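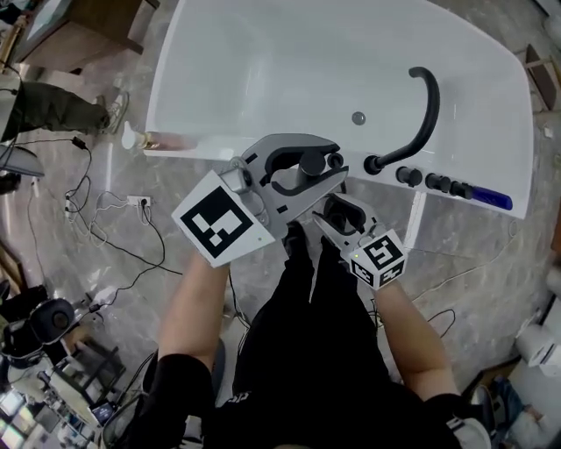 ## About Bristaditz

Bristaditz is an English-language site for viewers of animated television and film. We publish season guides, episode reviews and longer essays on the shows our readers follow, from new broadcasts to series that have been out of print for years.

### What we publish

The site is organized into 3 sections.

- **Fasereck** is our season guide. It lists new series by start date, with a short summary, the studio, the source material and the services that carry each title.
- **Apaza** holds our reviews. Series are reviewed after the opening episodes and again once they have ended, and both reviews stay online.
- **Jeronard** is the archive of essays and interviews. It currently contains 272 pieces, all free to read.

### Our contributors

Bristaditz is written by 40 contributors working in several countries. Each is paid per article at a rate agreed before work begins. New writers are paired with an editor for their first season, and applications open every November ahead of the winter schedule.

### Editorial standards

Reviewers watch every episode they write about. Where a studio or distributor has supplied a screener, the review says so at the top. Advertisers have no part in the choice of titles or in the scores given, and we do not publish sponsored reviews.

Errors are corrected in the text and noted at the foot of the article. Plot details beyond the third episode are placed behind a spoiler notice - this rule applies to comments as well as to articles.

### Reader polls

At the close of each season, registered readers may vote for up to 3 favorite series. Results are published in full in Fasereck, including titles that received a single vote. Staff ballots are listed separately and are not added to the reader totals.

### Contact

Corrections, press inquiries and licensing requests may be sent through the contact form. Please include the title of the article concerned.

Page last revised February 27, 2025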